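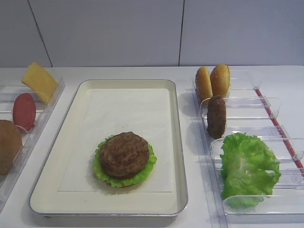 Lettuce and patty on a lined tray, with buns, a second patty and more lettuce in the divided holder at right.

Filed under: Food Service / Training & Display

The Practice Burger

Most of the time lost on a burger line is lost before anything is hot. A hand goes to the wrong compartment, a sheet of paper lifts with the bun, a patty is set down off center and has to be moved. None of this needs real beef to observe, and a growing number of small kitchens now rehearse assembly with replica food before a new menu goes live.

The replicas are old technology. Display food has been cast, painted and put in windows for decades, and the better pieces hold up at arm's length. What matters for assembly practice is different from what matters in a window. A display patty has to look grilled. A practice patty has to be the correct diameter, sit flat, and survive being dropped.

Ridwan Kusuma fits out training counters for Follside, a supplier to cafes and school kitchens. His standard kit is kept deliberately small: a rimmed tray, paper liners, clear divided holders and a set of replica ingredients. He specifies the tray first and sizes everything else from it.

"If the liner is too small it slides, and if it is too big it climbs the rim and catches the cuff," he says. "I cut a square that covers most of the flat and stop there."

Holders are the part most buyers get wrong. A round food in a square tub lies flat and stacks, so the worker takes from the top and cannot see how many remain. Stood on edge between clear dividers, the same food shows its profile and can be gripped from both sides. Buns and patties suit this well. Leaf lettuce does not, as it has no rigid edge, and replica lettuce is little better. It is usually laid over the dividers, which is acceptable as long as it does not hide the slot behind it.

Kusuma puts the taller items at the back of the row and the soft ones at the front. Reaching over a bun to get to a leaf is slower than the reverse, and it knocks the bun over. He measured this in October at a counter in Pereyra, where trainees built 204 burgers in two layouts. The rearranged holder saved about 3 seconds per build. That is a modest figure, but the counter in question sends out most of its orders in a single hour at midday.

The order of the stack is a separate argument. Lettuce under the patty has two practical points in its favor. With real food, the leaf slows grease on its way to the lower bun. With any food, a ruffled leaf wider than the patty gives the worker a visible margin, and uneven placement shows at once as a thick frill on one side and a thin one on the other. The case against is stability. A ruffled leaf is a spring, and a patty resting on it can shift when the top bun is pressed down.

Some trainers teach the filling as a unit, built on the paper and then moved to the bun. Others insist on bun first, every time, because a filling that never leaves the bread cannot be dropped. Odell, which runs canteens at 16 sites, trains bun first. The Wirnen cooking school teaches both methods and lets students pick after the second session. Kusuma has no strong view, though he notes that the first method needs a wider spatula than most kitchens own.

Replica materials have known limits. Soft plastics pick up lint and go tacky if stored against each other. Foam buns weigh far less than bread, which teaches a grip that is too light – some trainers glue a washer inside the heel to compensate. Painted surfaces wear first at the edges, where fingers land. A patty used daily will show pale spots along the rim well before the face fades.

Cleaning is simple. Warm water and mild dish soap suit most pieces, with no soaking for anything that has a seam. Clear acrylic should be wiped with a soft cloth and kept away from glass cleaner containing ammonia, which can craze it. Replace the liner whenever it creases.

Practice pieces should also be stored well away from the service line and labeled. Kusuma marks the underside of every patty with a number, up to 33 in his largest set, and checks them back into the box at the end of each session.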